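# Louer une main : réflexions sur l'offre Grastik

L'établissement de Jastville a reçu en septembre une proposition commerciale de la société Grastik, portant sur la mise à disposition d'une main robotisée gantée, baptisée Shim, accompagnée d'un contrat d'entretien et d'une formation des personnels. Le présent texte n'engage que son signataire. Il a été rédigé à la demande de plusieurs collègues qui souhaitaient disposer d'un avis argumenté avant que la direction ne se prononce.

Il convient de rappeler ce que l'offre contient. Grastik ne vend pas la main : elle la loue, par période de deux ans, avec un forfait de 246 heures de fonctionnement par trimestre. Au-delà de ce seuil, chaque heure est facturée séparément. Le gant textile, les embouts des doigts et les patins sont considérés comme des consommables et relèvent d'une grille tarifaire distincte, jointe en annexe. Le logiciel de commande est fourni sans supplément, mais ses mises à jour sont conditionnées au maintien du contrat d'entretien.

Ce modèle n'a rien de scandaleux. La location protège l'acheteur public contre l'obsolescence et lui évite d'immobiliser une somme importante dans un matériel dont nul ne sait s'il sera encore employé dans cinq ans. Je m'étonne cependant que l'annexe tarifaire, qui compte dix pages, soit plus longue que la notice technique. Un établissement comme le nôtre, dont les activités de rangement et de préparation de matériel varient fortement d'un mois à l'autre, ne peut pas s'engager sur un volume d'heures trimestriel sans possibilité de report. Le service des achats a posé la question par écrit. La réponse obtenue renvoie aux conditions générales, lesquelles n'abordent pas le sujet.

La question du gant mérite que l'on s'y attarde. Beaucoup de collègues y ont vu un détail d'apparence. Il s'agit à mon sens du point le plus sérieux de toute la proposition. Une enveloppe textile souple suit le mouvement des articulations et se remplace sans outillage particulier, du moins selon la notice. Elle suppose en contrepartie un suivi régulier : vérification des coutures, dépoussiérage, contrôle des plis qui se forment à la base des doigts. Les extrémités, elles, restent hors du tissu. Ce sont des pièces métalliques terminées par un patin arrondi pour chacun des doigts, et c'est par elles que passe l'essentiel du contact avec les objets.
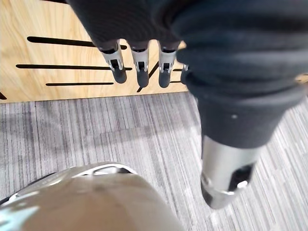
Leif Fagerlund fait valoir que l'entretien du gant ne devrait pas entrer dans le débat, puisque tout atelier entretient déjà ses outils sans en faire un motif de refus, et que la seule question utile est celle du prix de l'heure réellement travaillée. Il ajoute que les établissements qui attendent le contrat parfait n'achètent jamais rien.

L'objection est recevable, et je la partage en partie. Le prix de l'heure travaillée est bien le chiffre qui manque au dossier. Mais ce prix dépend précisément de l'entretien, et l'on ne saurait calculer l'un en écartant l'autre. Si le gant doit être changé à chaque trimestre, le coût annuel n'est plus celui qui figure en première page de l'offre. Grastik indique une durée de vie de plus de 538 heures pour l'enveloppe, sans préciser dans quelles conditions cette valeur a été établie - sol dur ou moquette, pièces lisses ou pièces à arêtes vives, manipulation continue ou intermittente. Or nos salles sont en grande partie moquettées, et une part notable de la manutention s'y fait au ras du sol.

Un mot sur la concurrence. La maison Plemidside propose une pince à deux mors, sans gant, moins coûteuse et vendue avec ses plans de maintenance. Elle ne prétend pas saisir tout ce qu'une main saisit, et sa documentation dresse la liste des objets qui lui échappent. J'avoue une préférence pour cette franchise. Pour le déplacement de bacs et de boîtes, qui représente le gros de nos besoins déclarés, une pince suffit. Pour les pièces rondes, les récipients, les objets qu'il faut entourer avant de les soulever, la main à plusieurs doigts garde un avantage que je ne conteste pas. Il reste à savoir quelle proportion de notre activité relève de ce second cas, et aucun service n'a encore produit ce relevé.

Je crois aussi nécessaire de parler des personnes. La formation incluse dans l'offre dure une journée et s'adresse à deux agents par site. C'est peu. L'absence simultanée de ces deux agents, pendant les congés par exemple, laisserait la machine à l'arrêt alors que le loyer continuerait de courir. L'offre prévoit une assistance à distance, aux heures de bureau, en anglais seulement pour les questions relatives au logiciel. Nos représentants du personnel ont demandé que ce point soit revu avant toute signature, et leur demande me paraît fondée.

Ma position est donc la suivante. L'établissement devrait refuser l'offre en l'état et solliciter une période d'essai d'un trimestre, sur nos sols et avec nos objets, au terme de laquelle l'usure du gant et des patins serait constatée en présence des deux parties. Il devrait demander en outre le report des heures non consommées, l'accès aux mises à jour pendant toute la durée de la location et la formation d'un troisième agent. Si Grastik accepte ces conditions, je voterai en faveur du contrat. Le service des achats recueille les observations écrites des collègues jusqu'au 20 novembre.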